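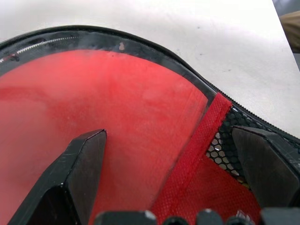 Step 3: Tune the wrist-camera mask for soft cases

Now the fun part! Open cases are a great test for the Trorano segmenter, with shiny panels, mesh and zipper teeth all packed together, and two black fingers in front of a black rim.

Load your recording in the Mitstead viewer and scrub to a moment when both fingers are over the red interior. Then:

1. Turn on the finger mask and grow it by two pixels. Watch the spot where the right finger overlaps the black mesh pocket. If the mask leaks into the honeycomb, drop edge_gain to 46 and try again.

2. Mask the left finger's shadow separately. It falls on the red panel and loves to pass itself off as a fold.

3. Run the seam finder. You want one clean line along the red binding strip, between the fingertips.

4. Save the profile and replay the whole clip. Mine ran to 1,799 frames and took roughly 3 minutes, so go grab a coffee.

If the seam line jitters, raise the smoothing one notch at a time. Next up is Step 4, sending the seam to the Hevmont planner.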